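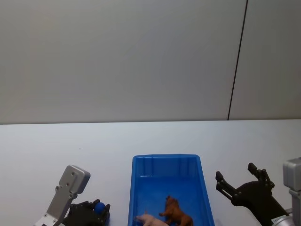 Does it help to give a two-armed robot two different hands?
It helps when the objects differ a good deal in shape, and it costs something in planning time, because the two arms can no longer stand in for each other.

4.2 Mismatched end effectors

Most two-armed rigs in the literature carry the same gripper twice. This is tidy, and it halves the number of manuals one has to lose. Our Modotora cell has a multi-fingered hand on the left arm and a two-finger parallel gripper on the right, and this section asks whether the policy learns to tell them apart.

Figure 3. The cell during a tray trial. The left hand holds a small blue ball; the right gripper is open and empty. A toy horse and a toy pig are in the blue tray.

We recorded 244 demonstrations by teleoperation, shared between two operators (Ekua Arthur and Qusai Ghanem), who were told what to move but never which arm to use. Both soon gave balls to the fingers and animals to the jaws. The policy was trained on these for 2000 epochs, with a checkpoint kept at 1000 for comparison, and no label saying which hand was which.

The later checkpoint chose the same arm as the operators in 45 of 50 test trials. The other five all involved the pig, which the policy wished to pick up with the left hand, and which it dropped each time with what we can only call confidence. The earlier checkpoint had a simpler view of the matter and used the left arm for everything.

Two cautions apply. The table and wall are plain, so the policy had little to distract it, and we would not expect the same result on a desk belonging to any of the authors. The operators also shared an office, and their agreement may say more about lunch than about grasping. Naa Asante is repeating the recordings at the Vuddale site with operators who have never met.

Arm choice was scored at first contact with the object. A trial in which the policy changed its mind afterwards was still scored on its first choice.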